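4. Setting up the label printer for the first time

This section explains how to install the Kimov desktop label printer and how to print the first label. Please read all the steps one time before you begin. If the printer was already used by another person in your office, start at step 6.

4.1 Before you begin

You need the printer, the power adapter, the USB cable, one roll of labels and a computer with the Flunley software already installed (see section 3). The printer needs a flat place, with 30 centimeters of free space above it, so that the cover can open fully. Do not put it directly beside a heater or in strong sun. The labels are sensitive to heat and can become gray before you print on them.

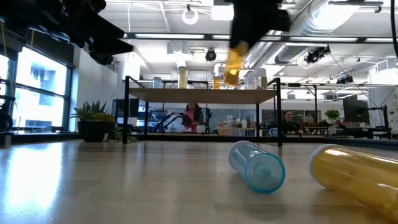 Keep the roll of labels in its plastic bag until you are ready for step 3. An open roll collects dust on the side, and the dust goes later to the print head.

4.2 Loading the roll

1. Check that the power adapter is not connected.

2. Press the two side buttons at the same moment and lift the cover. It stops by itself when it is fully open. Do not push it more.

3. Take the roll out of the bag and remove the small piece of tape from the end. Throw away the first label, as it often has glue from the tape on it.

4. Put the roll between the two holders. The labels must come from the top of the roll, with the printing side up. Slide the holders together until they touch the roll lightly. The roll must still turn freely when you move it with one finger.

5. Pull the end of the labels over the black roller and out of the front opening. Close the cover with both hands until you hear two clicks.

Note: If you hear only one click, one side is still open. The printer will start, but the text will be pale on the left or on the right.

CAUTION: The print head is behind the cover and it becomes hot during work. After a long print job, wait 18 minutes before you touch it. Never clean it with a metal tool.

4.3 Connecting and calibrating

6. Connect the power adapter to the printer first, and then to the wall. Press the power button. The light blinks orange and then stays green.

7. Connect the USB cable. The computer can need a short time to find the printer. Do not remove the cable while the light blinks.

8. Hold the feed button for three seconds. The printer moves several labels forward and back to measure the distance between them. This is normal. At the end it stops with the edge of a label exactly at the opening.

9. In the software, open Printers and select Kimov. In the field "Label size", choose the same size as written on the bag of the roll.
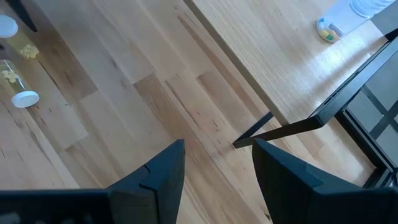 10. Choose "Print test label". The test label shows a thin border and the number 782. Compare the border with the edges of the label. All four lines must be complete.

11. If one line is missing, repeat step 8. If it is missing again, check that the size in step 9 is correct and that the roll holders are closed.

Note: You must calibrate again each time you change to another size of label. For a new roll of the same size it is not necessary.

4.4 If something does not work

The light is red: The cover is open or the roll is finished.

The light is green but nothing prints: Look in the software if the printer is set to "Paused". This happens sometimes after the computer was sleeping.

The text is pale everywhere: Increase the darkness by one step and print again. Please do not go directly to the highest value, it makes the life of the print head shorter.

The printer gives error 27: The labels are stuck around the roller. Switch off the power, open the cover and pull the labels out slowly toward the front. Do not cut them inside the printer. If glue stays on the roller, clean it with a soft cloth and a little alcohol, and let it dry before you close the cover.

For the cleaning of the print head, see section 5.

Text of this section: Bujar Stojanović. Checked by Sheena Strachan, 11/18/20.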